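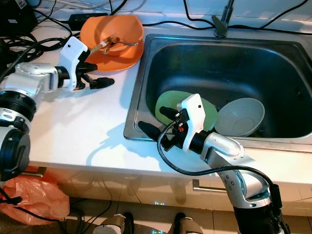 1/10
Should you stop running completely when your Achilles tendon hurts?

Usually you don't need to stop everything, but you need to run less and start to load the tendon in a slow and controlled way. I am not a doctor. I am a runner who did it wrong first, and my physiotherapist at the Romaniuk clinic has corrected me many times.

2/10
My pain started in December, when I was training for the Lirnport half marathon. In the morning the first steps to the bathroom were stiff, then after a few minutes it was fine. So I thought it was fine. I ran with it for 6 weeks more.

3/10
What I did wrong: complete rest for two weeks, then back to my normal distance on the first day. The tendon felt good during the rest, so I believed it was healed. The pain came back before I reached the bridge in Wondham, and it was worse than before.

4/10
My physiotherapist explained it like this. A tendon changes slowly, much slower than a muscle. If it gets no load, it becomes less able to carry load. If you then give it the old load in one day, it complains. I wish I had asked this in December.

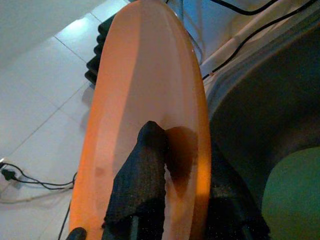 5/10
The exercise that I do most is the heel raise. Stand on both feet, hold on to something, go up slowly, go down slowly. Later you do it on one foot, and later with a backpack. I started with two sets in the evening. It is very boring and I recommend a radio.

6/10
About pain during the exercise: I was told that a little is allowed. We use a scale from 0 to 10, and for me the limit was 3. The more important check comes the next morning. If the stiffness is stronger than the day before, I did too much and I make the next session smaller.

7/10
I also kept a small diary in the Nomis app – only the morning number and what I did the day before. After one month I could see that hills were the problem and flat running was almost OK. Without the notes I would have blamed my shoes, and I was already looking at a pair for 200 dollars.
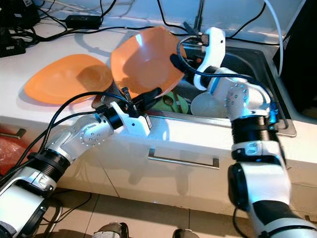 And I still don't say that shoes never matter. Some people with pain low down, near the heel bone, feel better with a small heel lift for a while. My pain was higher, in the middle part, and the lift made no difference for me. Ask somebody who can examine your leg, the two places are not treated exactly the same.

8/10
Stretching: I did a lot of it in the beginning, hanging my heels from the stairs. I was asked to leave it out for now. For some people it is OK, for me the mornings got better when I stopped.

9/10
Please don't wait if you feel a sudden pop or a kick in the back of the leg, or if you can't push up on your toes. It can be a rupture, and you need to see a doctor the same day. Heel raises are not for this.

10/10
Where I am now: easy running on flat roads with walking breaks, and heel raises on one foot with some books in the backpack. No Lirnport this year. If you have had the same thing and came back to hills, please write me how long you waited – I am still a bit afraid of the one behind Wondham station.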